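About Gidico

Gidico is a small company that makes practice kitchens for robots. We also rent time in our own workshop and we write test reports for teams who want an outside opinion on what their robot arm can do in a home. We have worked in this field for eight years, and in this time the work has changed a lot, but the kitchen has stayed at the center of it.

Who we are

The company was started by Andri Fankhauser, who before that repaired and installed real kitchens with his uncle. A customer asked him one day to build a kitchen that no person would ever cook in. It was for a research group, and they wanted a sink, a counter and some drawers, all at the correct height, but no water and no walls in the way of their arm. Andri built it in a garage. The group was satisfied and told another group, and after the third order he stopped installing the other kind.

Today we are 15 people. Most of us come from carpentry, from machine building or from teaching. Only a few studied robotics, and we think this is good for our customers, because a drawer that sticks is a carpentry question before it is a software question. Our working language is English, although it is the first language of very few of us. Please excuse us if an email sounds a little stiff.

What we offer

Our main product is the Zondadov kitchen. It is a modular set: one sink unit, two counter units of different size, one drawer cabinet, and black uprights that hold the back panels. Everything is screwed together with common screws, so that a customer can open it, move it and close it again without calling us. A kit can be built by two persons in one working day. The panels at the back can be changed, and we deliver them in several colors and surfaces, because a vision system which knows only one background learns the background too well.

Our second product is a service called Wei. In the Wei service you don't buy the kitchen. You send us your policy or your control software, we run it on our arm in our workshop, and you receive the recordings and a written report. A standard Wei session has 60 trials, divided into blocks of 20. Before each block we agree with you in writing what will be changed and what will stay the same. After the last block we don't repeat trials that went badly, unless the fault was ours, and then the report says so.

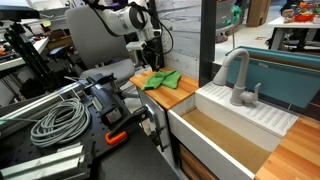

Photo: Gidico workshop / Andri Fankhauser

The cloth is the object that customers ask about most. Many of them come to us with good results on blocks, cups and toy vegetables, and they expect that a cloth is the next easy step. For us it is the most honest test object in the house. It has no fixed shape, it has no handle, and after each attempt it lies in a different way. We use a bright green one, which stands out well against the striped wood of the counter. When a customer prefers a more difficult color we can also do this, but we recommend to start with the green.

A usual task from our list sounds like this: "Pick up the cloth from the counter and put it in the drawer." It is one sentence, and a child of four years understands it. For the robot there are several decisions inside. Is the drawer open or closed? From which side should the gripper come? Does a corner of the cloth still hang out, and does this count as finished? We write down the answer to the last question before the session starts. In our early years we did not, and we had long discussions with customers afterwards.

How we prepare a task

Every task has a card. On the card is the sentence that the robot receives, the start position of each object, the time limit and the rule for success. The operator reads the card aloud before the first trial of a block, also when he or she has read it many times already. The start positions come from a list that is made in advance. We learned that a person who places a cloth "freely" will place it nearly in the same spot each time, and always in the spot where the robot did well the last time.

We also keep a log by hand, on paper. The software log is more exact, but it doesn't know that somebody closed a door, or that the sun came in at four in the afternoon. Customers receive a scan of the paper log together with the report. Some of them told us that they read the paper one first.

About drawers

We want to say some words on the drawer cabinet, because it cost us the most work of all parts. The first version had a very light drawer, and robots opened it with no trouble. Then a customer tried the same software in a normal apartment and nothing moved. So we changed to ordinary metal slides of the kind that is sold for furniture, with ordinary friction. The front is white. The inside is a plain light brown, so that the wrist camera has a clear view of what is in the drawer and what is not.

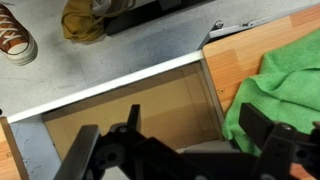
Gripper over the open drawer, with the green cloth beside it on the wood top.

From the wrist camera the drawer is a different problem than from the room camera. The fingers cover a part of the view, and their shadows fall inside the drawer. For this reason we supply both views with every Wei recording, matched in time, and we advise customers not to judge a failure from one view only. We had a case in October where the room view showed a clean movement and the team could not understand why the cloth stayed behind. In the wrist view it was clear that the fingers had closed on the edge of the top.

Spare slides, fronts and side panels are in our stock. If your robot breaks a drawer, write to us with the number of the unit and we send the part. We don't ask how it happened, but if you would like to tell us, we are always interested, and it has improved the product more than one time.

What we don't do

We don't sell robot arms and we don't receive money from those who sell them. We don't publish ranking lists of our customers. A Wei report belongs to the one who ordered it, and we never send it to another party without written permission. We also don't connect water to the sink. We are asked this often. Our sink has a real size and a real form, with a faucet that has a lever on the right side, and it is good for tasks such as putting an object in the basin or moving the lever. For wet tasks we can give you the contact of a laboratory that has the right floor.

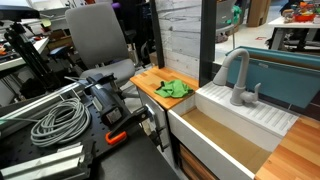

Visitors are welcome in the workshop, and many customers decide to come for the first block of their session. It is useful for both sides. You will see how the unit is fixed, where the cameras stand and how the operator works, and you can ask for changes while changes are still simple. Please wear closed shoes and leave large bags at the entrance. It is a working place and not a showroom, so there are cables and rails and tools, and we don't clear them away for guests. During a trial we ask everybody to stand behind the operator and not to speak to him or her until the arm has stopped.

For schools and training centers

Since three years we also cooperate with vocational schools. For them we made a smaller set under the name Mindex. It has one counter, one drawer and one set of task cards, and it fits on two school tables. The arm is not included, and the cards can be used with most small arms that a school may already own. The students learn to write a task, to run 20 trials of it and to report the result, also if the result is poor. Teachers can borrow a Mindex set for one term before they decide. The only cost in this time is the transport.

Working with us

When you write to us for the first time, it helps if you tell us which arm and which gripper you use, what the robot should do in one or two sentences, and if you would like to buy a kitchen or book a Wei session. A drawing is not necessary. Andri still reads all first requests himself and he answers most of them in the morning, before the workshop opens. If your task is outside of what we can test in a fair way, he will tell you this in the first answer, so that you don't lose time with us.

We take two trainees each year, one for the wood shop and one for the test operation. Previous knowledge of robots is not required for either. For the test operation we look for persons with patience and readable handwriting.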